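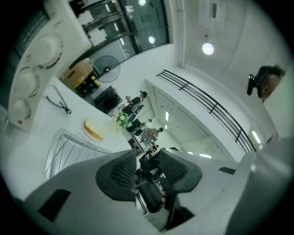

Where should the wire rack go between batches of toast? Flat on the counter next to the oven, never on top of the housing.

November, Sunday, 16:20. Wurenham bench kitchen, toast trials continued.

Counter layout first. The white oven stays where it is. Tongs on the counter under the front panel, rack to one side, plate and glass to the other. Tried the tongs across the plate in the morning and they slid off twice, so they now lie directly on the counter. Black metal on a white surface, easy to find.

Bread is the plain loaf from Stolterdale, one slice per run. Slice weight varies more than I would like; the 28 g slices brown faster at the crust than in the middle and I have stopped using them. Set the end pieces aside as well.

Oven notes. Three knobs. Big one first, then the other two in order, same sequence every run. Check the red light before opening the door and again after closing it. Settings are in the Terus sheet, not copied here. The morning runs were marked 1440 W on the sheet – that is the reading from the plug meter, not the rating. Corrected in pencil.

Run 7: pale, crust barely colored. Discarded.
Run 8: same knob positions, oven already warm. Golden brown at the crust, lighter toward the center. Kept as the reference.
Run 9: darker along one side. Rack had been pushed in crooked.

Cold starts and warm starts need separate columns. They are mixed together up to run 6 and I can't sort them out now.

Crumb tray emptied after run 9. Glass is for drinking water only; measured water goes in the Eze jug, which has the marks on it.

Open points:
– new loaf before the next session
– second plate, so the reference slice can stay put while the next one comes out
– ask whether the counter can be kept clear of tape and pens while the oven is on

Stopped at 17:45. Oven unplugged, tongs washed.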